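*Observer Handbook, section 4, revised 9 November 2023. Replaces the yellow sheets handed out in April.*

## 4. Setting up Prillska and filing your first report

Welcome back! If you have come straight from section 3, you have your accreditation letter and you know which district you're going to. Now we get your phone ready. Prillska is the reporting form all our observers use, in Grurlow as well as in the Villalba and Pallby districts, and between us we have 704 polling stations to hear from. That sounds like a great many, and it is, but your part is a small one and most people find they have the hang of it after one practice report.

Please do all of 4.1 through 4.3 at home, sitting down, with a cup of something. Doing it in a school hallway at six in the morning, with a line of voters behind you, is no fun at all (I speak from experience).

### 4.1 Install and sign in

1. Charge your phone fully and connect to your home Wi-Fi.
2. Open the link in your invitation message. It works only on the phone that received it. If you've changed phones since you signed up, write to your district coordinator first and wait for a new link.
3. When Prillska asks for your observer code, type it exactly as it's printed on your accreditation letter, capital letters and dashes included.
4. Choose a PIN. You'll be typing it many times on the day, sometimes with cold fingers, so pick one you can manage without looking.
5. Choose your language. You can change it later under **Settings > Language**, and changing it does not affect any report you've already saved.
6. Tap **Sync now** and leave the screen on. The first sync brings down the station list, the forms and the map, and it may take up to 20 minutes on a slow line.

> **Note:** If the sync stops partway, simply tap **Sync now** again. It picks up where it left off. Please don't delete the program and start over; your invitation link won't work a second time.

### 4.2 Check your station list

Once the sync is finished, the home screen shows the stations you've been given, in visiting order. Stationary observers will see one. Mobile teams will see several, and both members of a team see the same list.

1. Tap each station and read its address out loud to your partner, or to your cat. Several schools in Pallby house 2 stations under one roof, with separate entrances and separate voter lists, and they're easily mixed up on a small screen.
2. Compare the station number with the one on your paper route sheet. The paper sheet wins if they differ, so call your coordinator and read both numbers to them.
3. Tap the star beside the station where you'll watch the opening. This tells Prillska which form to show you first.

> **Caution:** Do not share your station list, on social media or in a family group chat, before election day. We give the commissions notice that we're coming, but we don't tell anyone where or when.

### 4.3 Send a practice report

Practice reports go to a separate inbox and are thrown away at the end of the week, so be as silly as you like in them. Zohreh Alipour, who runs our training sessions, still quotes one in which the ballot box was reported as "too handsome to open."

1. On the home screen, tap **Practice**, then **Opening form**.
2. Answer every question. "I did not see this" is a perfectly good answer and we would far sooner have it than a guess. An observer who arrived after the box was sealed did not see the box sealed, even if six kind people say that it was.
3. Write a comment. Comments hold 200 characters, spaces included. Put the time first, then what you saw, then who was there by role ("chair," "party agent," "police officer"). Leave out personal names.
4. Tap **Save**, then **Send**. A gray check mark means the report is stored on your phone. A green one means it has reached us.
5. If you still have a gray check mark the next morning, go to **Settings > Connection** and make sure that mobile data is allowed.

### 4.4 The night before

Lay everything out where you can see it and go down the list once with your partner, by phone if you don't live near each other.

- Accreditation letter and badge
- Paper route sheet and two pens
- Paper copies of the opening, voting and counting forms
- Phone, charging cable and a charged power bank
- Any medicine you need, lunch, and more water than you think
- A sweater (polling stations are drafty, whatever the forecast says)

Keep it all in one plain bag with a closing top. No party colors or slogans, please, and no campaign buttons left over from other years. Commission chairs are within their rights to ask you to leave a bag at the door, so keep the badge and the phone on your person.

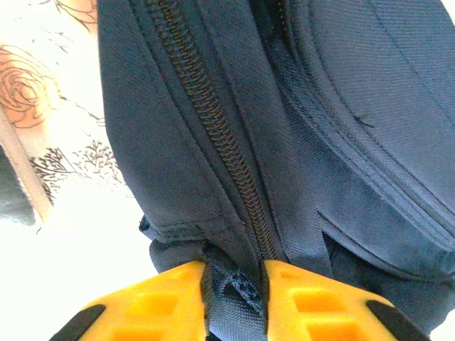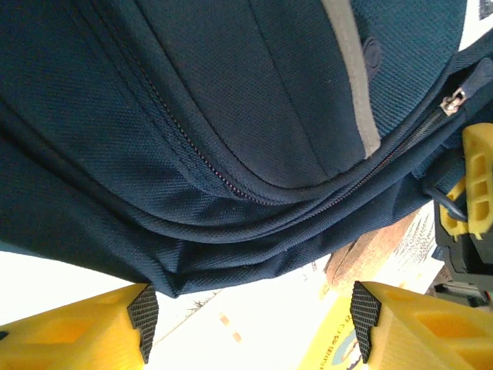
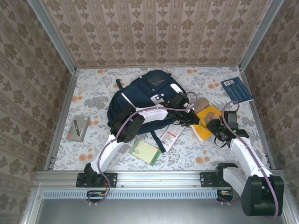
*Navy bag: zippers close up in the first two pictures, the whole bag in the third.*

### 4.5 Filing on the day

Mobile teams should plan on one voting form for every station visited. Stationary observers file the opening form, then a voting form at each of the times printed on the route sheet, then the closing and counting forms.

1. Introduce yourself to the chair before you take out your phone. Show your badge and your letter, and ask where you may stand.
2. Watch first. Give yourself time to take in how voters move through the room, where the lists are checked and whether the booths are private.
3. Step out into the hallway or the yard to fill in the form. In some stations the chair won't mind you typing inside, but voters may, and they come first.
4. Do not take photographs inside the polling station. The camera button is hidden in the voting form for exactly this reason. It comes back in the counting form, where the law lets you photograph the posted results sheet and nothing else.
5. Save and send before you leave for the next station. It is very tempting to do three in a row over lunch, and by then the second one has usually run into the first.

> **Note:** A dead phone isn't a disaster. Fill in the paper form, call the desk number on the back of your badge, and read your answers to whoever picks up. They'll be happy to hear from you.

### 4.6 Urgent reports

The red **Urgent** button at the bottom of the screen skips the ordinary form and goes right to the desk. Use it when:

- you're refused entry or told to leave
- voting is stopped, or has not begun an hour after opening time
- you see ballots being put in the box in a bundle
- anyone is threatened, whether that's a voter, a commission member or you

Tap the button, choose one of the headings and send. You can add the comment afterward from somewhere quieter. Then keep your phone where you can hear it, as the desk will call you back.

> **Caution:** You're there to observe. Please don't argue with the chair, don't step between people, and don't touch a ballot, a seal or a list, even when you're asked nicely to lend a hand. If you feel unsafe, leave the building and then send the report.

### 4.7 Correcting a mistake

Everybody makes them, and we've made it fairly painless.

1. Open **My reports** and tap the one you want to fix.
2. Tap **Add correction**. The original can't be edited, so the correction is stored beside it with its own time.
3. Say what was wrong and what it should be: "Q7 should be No, I misread the question."
4. Send it as usual.

Corrections are accepted until noon on the day after the vote. After that, write to your coordinator and they'll enter it for you. Keep your paper notes until the final statement has been published. For the counting form, which is longer and has arithmetic in it, go on to section 5.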